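Notebook entry, household chores workstream
Bainbridge site, bedroom bay
16/08/2026
Entered by Ruth Holroyd. Read and initialed by Ross Shearer.

Purpose of this entry

To record where the group stands on soft goods, and to set down the points agreed at the bench review with Teodora Ristić and Brenda Hebden. The question put to us by the Cusus office is a plain one: can a machine do the laundry end of the housework yet, and if it cannot, which part of it should be tried first. The office has asked for an answer it can plan against in November. A notebook is the wrong place for that answer, but the working notes belong in it.

Position at the start of the session

The Oline policy was last retrained on the full set of 1,504 demonstrations. The set covers flat towels, pillowcases, T-shirts and a small group of knitted pieces. The knitted group is the weakest by a wide margin, both in the number of demonstrations and in the results. Towels are now dull work, and the group is content for them to stay dull. A towel has four corners and a hem that can be found from almost any angle. The policy finds two corners, lifts, lays the towel down and folds it. Where it fails, it generally fails at the second fold, with the edges left crossed.

Knitwear is another matter. In the last block of trials on the fixed arms we ran 18 attempts with knitted items and recorded 14 as incomplete. Incomplete, for the purposes of this notebook, means that a person had to touch the item before it could be put away. Ross asked that the four completed attempts not be quoted outside the group without the note that all of them began from an item laid out flat. I agree with him, and the note should be copied wherever the figure goes.

Observations on failure

1. Thickness. A doubled knit is thick enough that the fingers close on it before they have closed as far as the policy expects. The controller then reads a good grasp when only the top layer is held. The lower layer stays on the bed and the fold opens as the arm moves.

2. Stretch. A pull at one point does not move the whole item. It lengthens the part nearest the fingers and leaves the rest where it was. The policy has learned from towels that moving the hand moves the cloth, and it carries on as though that were so. Teodora has marked the affected trials in the log with a T.

3. Surface. On a cotton sheet a knit tends to drag the sheet along with it. In several trials the sheet was drawn up into a ridge and the item ended up folded around the ridge. A person flattens the sheet with the other hand without thinking about it. The policy has no such habit, as very few of our demonstrations show it being done.

4. Edges. Knitted edges roll. A rolled edge looks to the model much like a fold, and it will sometimes take hold of it and stop, apparently satisfied. Brenda considers this the most serious item on the list. I had placed it third.

Discussion

Brenda opened with the view that the household question is being asked in the wrong units. A household does not want a sweater folded. It wants the bed cleared so that someone can sleep in it. She suggested that a rough fold, done without help and placed at the foot of the bed, would be worth more to a family than a neat fold that needs a person standing by. Ross disagreed in part. His concern is that once a rough fold is accepted as a pass, the standard will drift and the results from different months will no longer compare.

It was agreed to keep two scores. The first is whether the item was moved and folded with no hands on it. The second is the quality of the fold, on the existing scale. The two are to be reported side by side and are not to be added together.

Teodora raised the matter of speed. A practiced person deals with a sweater in a few seconds and is thinking of something else while doing it. The allowance in our protocol is 300 seconds per item, and on knitwear the policy has used all of it more often than I would like. She does not regard speed as urgent. A machine that takes all afternoon over a basket is still of use if the basket is done at the end of it and the room does not have to be supervised. I have recorded her view without adopting it. The room does at present have to be supervised, and the time of the person supervising is a real cost to any household or shop.

On the shop-floor side, Kolbrún Kjærgaard joined by telephone from the Clomier workroom, where returned garments are sorted and refolded for stock. Her figures are hers to publish and are left out of this entry. Her general remark was that the sorting is nearer to being ready for a machine than the folding, and that her staff would gladly hand over the carrying before either. She asked whether the group had considered a folding board. We have. A board gives a flat, firm surface with marked edges and would remove the trouble with the sheet altogether. Against it, few homes own one, and a policy trained on a board may learn the board. Ross will mount one on the side table as a separate condition. Its results are to be kept apart from the bed results.

Changes to the demonstration protocol

Two-handed work is to be the normal case for knitwear. Single-hand demonstrations already collected stay in the set but are given less weight.

Items are to begin crumpled, half folded or inside out in equal share. The flat start is withdrawn for knitwear.

Demonstrators are to work at their own pace and to leave their mistakes in. A grasp that slips and is taken again is useful material, and the present set has too little of it. Recordings should not be restarted for a slip.

When the sheet bunches, the demonstrator should smooth it with the free gripper before going on.

Finger pads are to be wiped between items. Lint has been building up on them and Brenda believes it is affecting the grip on the smoother fabrics. This has not been tested. A short comparison with clean and used pads has been added to the list under her name.

Provisional answer

For flat, regular items handled on a clear surface, a machine can do the work now, slowly and with some waste. For knitwear in the state in which it leaves a dryer, it cannot. I see nothing in the failures to suggest that the task is out of reach, and most of the four points above look like gaps in what the policy has been shown. The edge problem may be different. If the new demonstrations do not shift it, we should look at sensing in the fingers before asking for more data. Ross would prefer to look at sensing first. We have left that open.

I would ask colleagues not to describe the system to visitors as folding laundry. It folds towels.

Open items

Holroyd: revise the scoring sheet to carry both scores, and circulate it before the next block.
Shearer: folding board on the side table; check the wrist mounts on the left arm, which had worked loose again.
Ristić: pull the T-marked trials into a separate folder and look for the moment at which the pull should have been abandoned.
Hebden: clean pad comparison; a short written case for rolled edges as the first priority.
Kjærgaard: to send a box of mixed knits from Clomier, unsorted, in whatever condition they come.

The next block begins with the heavier knits, worked on the bed with a gripper in each hand, and the lighter pieces follow once the scoring sheet is in use. 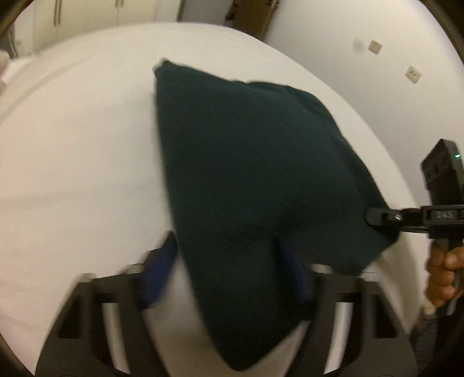
Storage for the new block has been set up under the Oline directory, with the bed and board conditions in separate folders. Please use the item names on the shelf list and do not make up new ones. Brenda holds the key to the cupboard with the spare finger pads, and any pad taken from it should be signed for on the sheet inside the door.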